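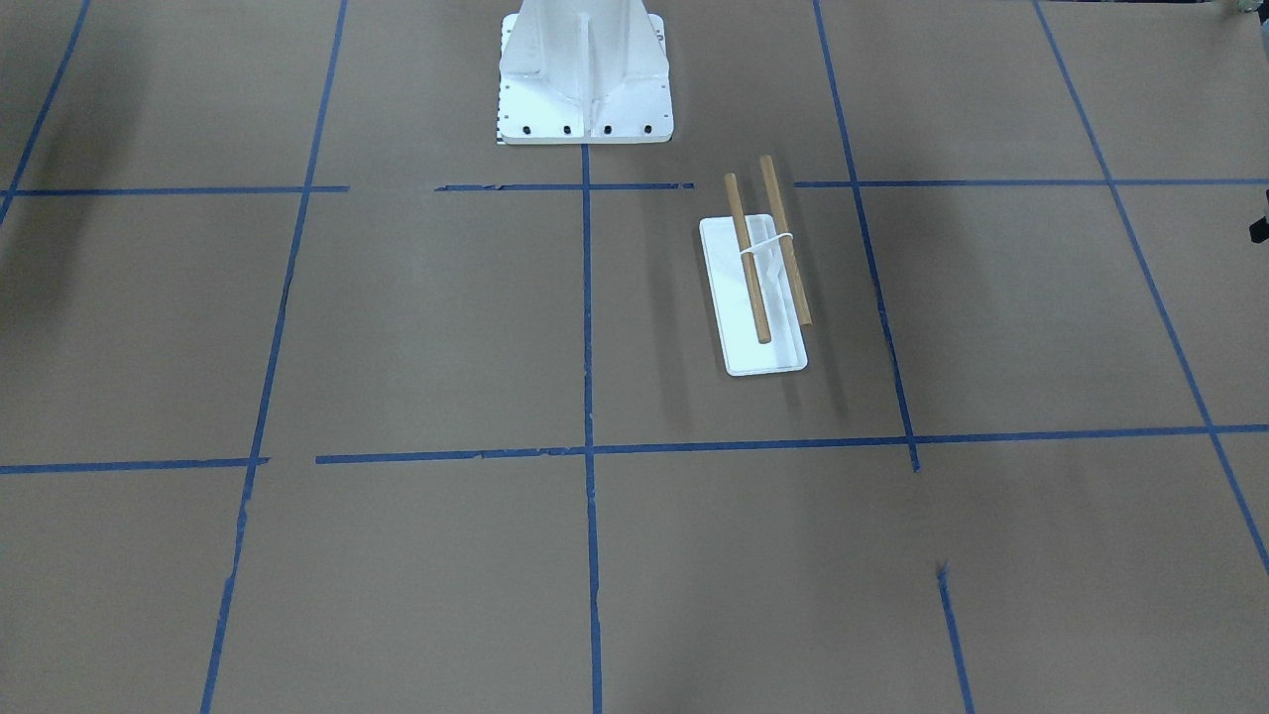 Most of the advice written for people building a robot at home is about the arm. It covers which motors to buy, how to route the cables and which software will talk to which board. I have read a lot of it in the past year and I think it looks in the wrong place. My hours in the shared workshop have mostly gone on the ground in front of the base. Brown paper and blue painter's tape did more for my project than any part I ordered. Once the squares were down I could say where a job started, go home, and set it up again the next evening. Two dowels held with a rubber band, lying on a white tray in the square just right of the middle line, is something another person can copy from a note.

The tape lines are not straight and I have stopped minding. Teófilo Mosquera, who shares the bench hours with me, wanted a printed mat and priced one from Kovard. I argued against it. Paper can be torn up and laid again in an evening, and you will want to do that, probably in the first week. We are now on our fourth sheet.

Where I do think care is worth paying for is the mounting plate. It should be bolted down and then left alone. In June we moved ours a finger's width to make room for a cupboard, and 108 saved positions were no use to us afterwards. We had 1372 lines in the log by then and could not trust comparisons between the old ones and the new.

Heriberto Rengifo disagrees with me on most of this. He says a camera and decent software should find the tray wherever it is put, and that marking out the floor is a crutch. He may be right for a firm with people to spare. Our project, Bulto, has two of us and the hours after work. I would sooner have a dull job that repeats than a clever one that works when it likes.

My advice to anyone starting is to buy the tape first and spend a weekend on the floor. The arm can wait in its box until the plate is fixed and the first squares are marked.

Home Projects Opinion Workshop hours Join Contact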